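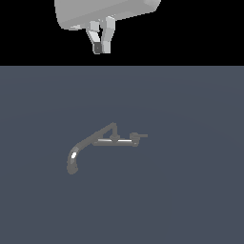 Rendered view: gripper and gray faucet

Elluncombe Votes Archive / Help Desk
Ticket 302: Removal vote shows as passed on one page and failed on another
Opened by: Yara Qaisi
Assigned to: Fitzgerald Iwasaki
Opened: 23 September 2024
Status: Solved

Yara Qaisi
Hi all! First, I love this archive and I've sent it to pretty much everyone I know who follows the county council. I was reading up on the February session, the one with the two motions to remove the assessor, and I think I found a bug. The session page says the second motion failed. The member pages say it passed. Same motion, same night! I checked four members and they all say passed. The signed minutes say it failed, so the session page is the right one.

I tried Firefox and Chrome, logged in and logged out. Same thing every time.

Fitzgerald Iwasaki
Oh, this is a great catch, thank you! I can see it here too. Could you tell me if the names under yes and no look right to you on the member pages, or if those are wrong as well?

Yara Qaisi
The names are right, as far as I can tell. Everybody's vote matches the minutes. It's only the word at the top, the result.

Fitzgerald Iwasaki
Perfect, that helps a lot. So the votes came in fine and the result label is being worked out badly somewhere. Session pages copy the result straight from the clerk's file. Member pages run it through Zirport, which does its own math (more yes than no means passed). Removing an appointed officer here takes two thirds of the full council. The second motion got a plain majority and fell short of two thirds, and Zirport called it a win.

Adding Rochelle, who knows the rules table better than I do.

Rochelle Haddad
Hello! Yes, there is a threshold field for exactly this, and I was so happy when we got it. The first motion has it filled in with "two thirds". The second one has it blank, and blank falls back to simple majority. I looked at the clerk's file and the second motion was typed as "Article 2, same as above" with nothing in the threshold column. A person reading it knows what that means. The importer has no idea.

Fitzgerald Iwasaki
Ha, wonderful. OK, what I did:

1. Set the threshold by hand on the second motion. Rebuilt the member pages. All of them now say failed.
2. Searched all 3,616 recorded votes for removal, override and charter motions with a blank threshold. Found 20.
3. Checked those against the minutes. Only one other had the wrong label, a veto override from an older session. Fixed.
4. Changed the importer so a blank threshold on those motion types stops the import and asks for a human.

Darnell Fitzsimmons
Tested step 4 with a copy of the February file and it stopped right on the second motion with a clear message. Very pleased with this one. Search results were still showing the old label until I cleared the cache, so please do that too.

Fitzgerald Iwasaki
Cache cleared. Yara, would you take another look when you get a chance?

Yara Qaisi
Just did, and it's right everywhere, search included! Thank you, that was so fast. One small extra: could the page show the number of votes needed next to the result? I'd have understood the whole night much sooner.

Rochelle Haddad
I'd love that too. Opened as a separate request, and I've put your name on it so you get the updates. Closing this one.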